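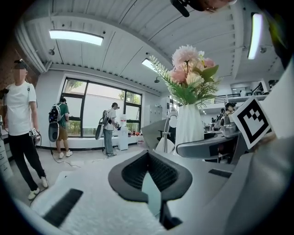

June 26, 2011

Workroom, lighting and wall notes before the bench move.

Went over the ceiling with Chiharu this morning. The corrugated white panels stay. Omid had asked for flat board over the ribs, but the ribs carry the fixings for the spotlights and the height lost is not worth it. The long flat panel light and the smaller one nearer the center are both on circuit 2. The vertical strip is on its own switch by the door and should be labeled; Máté turned it off twice last week looking for the fan.

Meter readings at bench height, all lights on, blinds down:
under long panel light, 621 lux
brick wall side, 400 lux
far corner by the sink, 212 lux

Far corner too low for soldering or for reading resistor bands. Options: move the soldering bench under the long panel, or add one more Prevetti panel. Prefer moving the bench. Cost is zero and the extraction hose reaches.

The three small spotlights add almost nothing at bench height. Readings repeated with them off, differences within the error of the meter. Leave off during normal work. They throw a hard shadow of your own hand when you lean in.

Brick wall: do not drill the brick itself. Chak-lun put test plugs in the mortar in April and two of the four pulled out by hand. Shelving for that side to be freestanding. White drawer cabinet stays against the wall. Contents to be sorted, top drawer first, fasteners and tape only. Natália has the label printer.

Glare: white ceiling bounces a lot onto anything glossy. Matte mat on the assembly table cut it well enough to read the small scale on the calipers. Order a second mat, stock no. 1719 in the Sutanto list. Check width before ordering, last one came short.

To do
label strip light switch
move soldering bench, two people
pull remaining plugs, fill mortar
repeat corner reading after dark, spotlights off

Meter is back in its case. Battery at half.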